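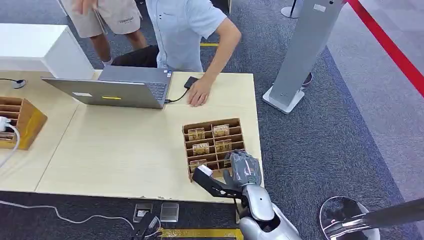 August, 11:20 p.m. | by the Lamance log keeper
Filed under: Robotics, Workshop Diary

Started at Zusik a little after four. The hand had been recalibrated overnight and the zero positions had held, so I skipped the full joint sweep and ran only the short one. Finger currents normal. Wrist encoder normal. The thumb still reads slightly high at rest, same as last week. I have stopped trying to fix this in hardware and subtract it in the config file.

The job today was the slotted organizer. Lamance has to approach a compartment at an angle, close on a thin printed piece standing in it, and lift without dragging the divider along. The approach is mostly done. The closing is half done. The lift has not been worth recording until now.

First problem was the organizer itself. It weighs very little, and any sideways contact from the fingers moves it on the table. Once it has moved, the slot positions in the planner are wrong and every later attempt inherits the error. I had been re-measuring by hand after each contact. Today I wrote a check that compares the front corner against its stored position before each attempt and stops if the difference is more than 2 mm. It stopped constantly, but at least the stops mean something.

Second problem was the approach height. The Cekham planner clears the dividers using the center of the palm as its reference, and the fingertips hang lower than that when the hand is curled. I moved the reference point to the tip of the index finger and added the curl angle as an input. This took most of two hours, mainly in finding a sign error in my own transform. It was in a line I had commented "do not touch" in June.

Control loop is running at 200 Hz. I tried it slower to see if the chatter at contact was a timing problem. It was not. The chatter comes from the force threshold, which sits too close to the noise floor of the fingertip sensors. Raised the threshold and the chatter went away, along with some of the sensitivity I wanted for thin stock. Settled on a value in between. Not happy with it, wrote it down anyway.

Ate at the bench. Spent part of the break on the Coppens order. The replacement tip covers are delayed again, so the worn one on the ring finger stays for now. It slips on coated paper more than the others do.

After the break, ran nine attempts in a row on the same compartment without changing any parameters. Logged the outcome of each one as lifted, tilted, or missed. The tilts are the interesting failures. The fingers close correctly, but the first contact is on one side and the piece leans into the divider before the second contact arrives. By then the grip is on a corner. A simultaneous close would help, and the finger timing is the thing to look at tomorrow.
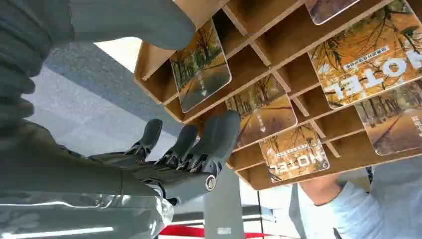

Would a flat parallel gripper be easier for this than a hand with fingers?

For a single piece in a single slot, it would be easier. Two flat jaws close together and there is much less to tune. The hand is worth the trouble when the slots are angled differently from one another, as the fingers can meet a tilted face without turning the whole wrist. I am building for the second case and paying for it in the first.

Last thing tonight was the lift path. The old one went straight up. Changed it to follow the slope of the slot for the first part of the move and go vertical after that. Peak force on the divider dropped to 91 percent of the old figure, less than I hoped for. The slope value in the file may be wrong. I measured it with a borrowed protractor and rounded.

To do: finger timing, re-measure the slope, ask Coppens for a ship date in writing, back up the config before touching the thumb offset. Also label the spare power lead. I picked up the wrong one twice today.

Powered down and parked the arm at 10:50. Left the planner log open on the bench machine so I can read it before the next run.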